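4. Sink and Counter: First Use and Daily Care

This section covers the stainless steel sink and the white counter supplied with the Venlow kitchen unit. Read it before you run water into the sink for the first time. Installation of the base cabinet is covered in section 3, and the faucet has its own leaflet, packed in the same bag as the mounting clips.

4.1 Before first use

The sink leaves the factory with a thin protective film on the floor and walls. Most of it is removed before packing, but strips are sometimes left in the corners and under the drain ring.

1. Run a fingertip along each inner corner and lift any film you find. Do not use a knife or a metal scraper.
2. Unscrew the drain ring by hand, counterclockwise, and check that no film is trapped beneath it. Leave the rubber gasket where it is.
3. Screw the ring back down until it is hand-tight. Do not use pliers.
4. Wash the whole sink with warm water and a few drops of dish soap, then rinse.
5. Dry with a soft cloth, starting at the back wall and working down to the floor.

Note: A faint rainbow tint on new steel is normal and fades after a few washes.

4.2 Checking the drain

1. Place a bowl or tray under the trap in the cabinet.
2. Close the drain and fill the sink to a depth of two or three inches.
3. Wait 20 minutes. Look under the sink with a flashlight and feel around the joint with a dry paper towel.
4. Open the drain and let the water go all at once while you watch the trap.
5. If the paper towel is damp, tighten the large plastic nut a quarter turn and repeat the test.

If the leak continues after two tries, remove the nut and check that the tapered washer points down toward the trap. A washer fitted upside down is the usual cause. Replacement washers are sold singly under part number 1348.

Caution: Do not store cardboard boxes or electrical items under the sink until the drain has passed this test.

4.3 Washing up

The floor of the sink slopes gently toward the drain, so small items tend to slide. Put glasses in last and take them out first. Plates can be stacked on the counter beside the sink while they wait, provided the stack stays low and the bottom plate is not hanging over the rim.

1. Scrape food scraps into the trash. The drain has small slots and will hold back most solids, but rice and coffee grounds pass through and collect in the trap.
2. Wash lightly soiled items first and greasy pans last.
3. Rinse under running water with the drain open.
4. Empty the slots of the drain with a paper towel when you finish.
5. Rinse the sink floor once more. Salt and vinegar left standing on the steel can leave dull spots.

The optional Joo drying mat fits to the left or right of the sink. Lift it once a day and wipe under it – water held beneath the mat will leave a ring on the counter.

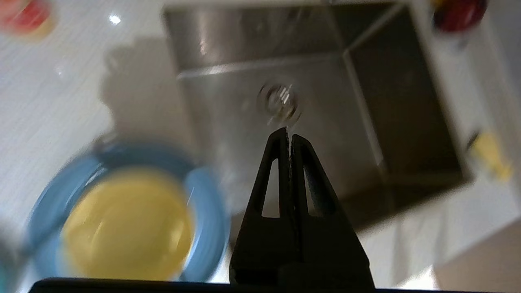
Cast-iron pans should not be left in the sink to soak. They shed small particles of rust that stick to the steel and look like damage to the sink. If you find orange specks, rub them with a paste of baking soda and water and rinse well. The same goes for steel wool pads, which should never be used on the sink or left lying in it.

4.4 Cleaning the steel

For everyday cleaning, soap and water are enough. Streaks are mostly minerals from the water and come off as follows.

1. Mix one part white vinegar with three parts water.
2. Wipe it over the sink with a soft cloth, following the grain of the steel. Rubbing across the grain makes fine scratches easier to see.
3. Leave it for one minute, no longer.
4. Rinse with plenty of clean water.
5. Dry by hand.

Heavier marks can be treated with Skudov steel cream. Use an amount the size of a pea, and keep it off the counter. If you prefer an abrasive pad for a deep scratch, use 600 grit or finer and try it on the sink floor near the drain first. Fine scratches from plates and cutlery are to be expected. They blend together over the first months and are not covered by the warranty.

Caution: Never use chlorine bleach on the steel. Never mix bleach with vinegar or with any other cleaner.

4.5 Care of the counter

The white surface has a fine-grained texture that can hold color if a spill is left to dry. Wipe up coffee, tea, beet juice and tomato sauce as soon as you can.

1. Blot the spill. Do not spread it.
2. Wipe with a damp cloth and a little dish soap.
3. Wipe again with clean water and dry.
4. For a stain that remains, lay a cloth dampened with Flastar counter cleaner over it for five minutes, then repeat step 3.

Set hot pans on a trivet. Cut on a board, even for a single lemon. Fruit and vegetables can sit directly on the counter, but wash and dry them first, and move them when you clean.

Note: Pale colors show stains soonest beside the sink, where wet dishes are set down. A quick wipe after each wash will prevent most of them.

4.6 The sealed edge

A bead of clear sealant runs between the sink rim and the counter. It takes a full day to cure after installation. Keep the area dry during that time.

Check the bead twice a year, in February and again at the end of summer. Press along it with a thumb. If it lifts, or if it has turned black in places, it needs to be replaced:

1. Cut out the old bead with a plastic sealant tool.
2. Clean the gap with rubbing alcohol and let it dry.
3. Mask both sides with tape.
4. Apply a new bead in one pass and smooth it with a wet finger.
5. Pull the tape while the sealant is still soft.

Use only a sealant marked for kitchen use. The tube supplied with the unit, part number 666, is enough for two complete beads. Once opened it keeps for a few weeks with the cap on.

For a slow drain, see section 5.2. For noise from the trap, see section 5.3.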